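Un robot de dos brazos por suscripción: mi opinión después de un mes de noviembre intenso

Llevo semanas dándole vueltas al servicio de Hellwig y ya tengo una opinión, así que allá va. Lo que venden, para quien no lo conozca, es una celda con dos brazos que te instalan en el local y que pagas cada mes. La celda se llama Rovden, cuesta 500 euros mensuales con mantenimiento incluido y también se puede comprar de una vez con el paquete Irnus, que son 1.954 euros de entrada y luego cuotas más bajas (a mí esta segunda fórmula me parece un lío, pero hay a quien le cuadra).

Yo venía bastante escéptica, la verdad. He visto tantos folletos con brazos relucientes moviendo cubitos de colores que ya casi ni los abro. Por eso me gustó que la prueba fuera con fruta y un plato de borde ondulado, cosas con formas raras, que resbalan o que se aplastan si aprietas de más. ¡Un racimo de uvas no es un cubito! 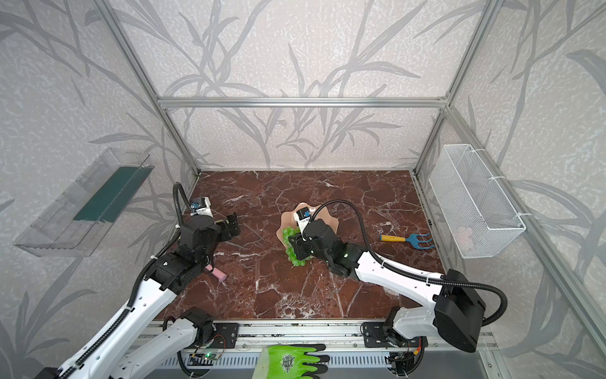

El brazo derecho, con las uvas sobre el plato.

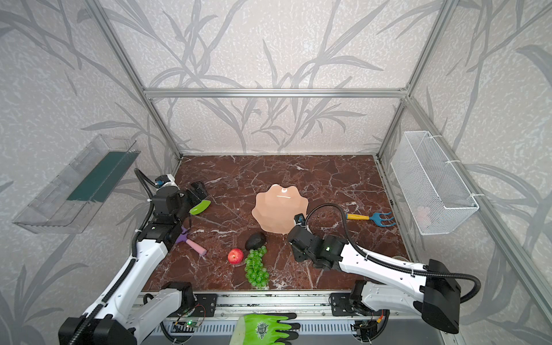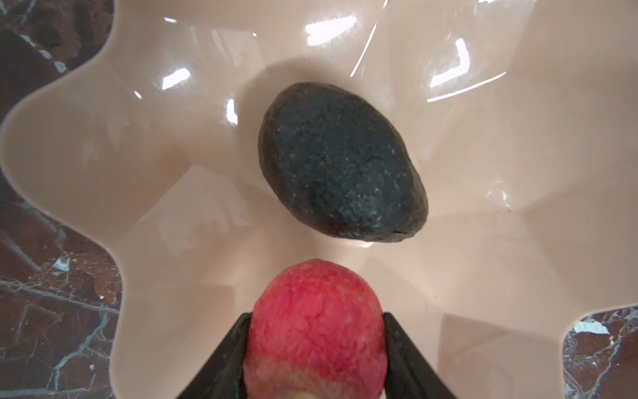

El aguacate dentro, y la pinza con una fruta roja entre los dedos. 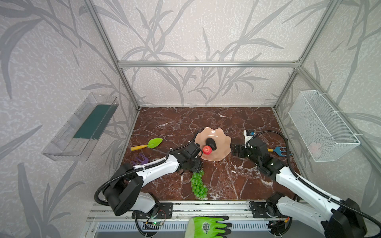
¿Hace falta saber programar para usarlo?

Para las tareas que vienen en el catálogo, no: se eligen en una pantalla y se ajustan con un par de menús. Si quieres una tarea nueva, la prepara Hellwig y se paga aparte.

Y justo ahí está mi pega principal. Lo de pagar aparte cada tarea nueva me parece un error, porque la gracia de tener dos brazos en un taller pequeño es poder cambiar de idea un martes cualquiera sin pedir presupuesto. El servicio de Ukisell, que es más feúcho y tiene peor manual, te deja enseñarle movimientos por tu cuenta, y eso para mí vale mucho.

Tampoco me convence la permanencia de dos años. Entiendo que la instalación les cuesta dinero, pero en dos años esto habrá cambiado una barbaridad y yo no quiero quedarme atada a una pinza de dos dedos si mañana sale algo mejor.

Lo que sí defiendo es el tamaño. Una celda así, con su suelo y sus paredes, se puede poner en un rincón sin levantar medio local, y para un obrador o una tienda de cestas de regalo eso pesa más que la velocidad. ¿Lo contrataría? Con permanencia de un año y alguna tarea a medida incluida, firmaba mañana. Tal como está, de momento sigo colocando la fruta a mano.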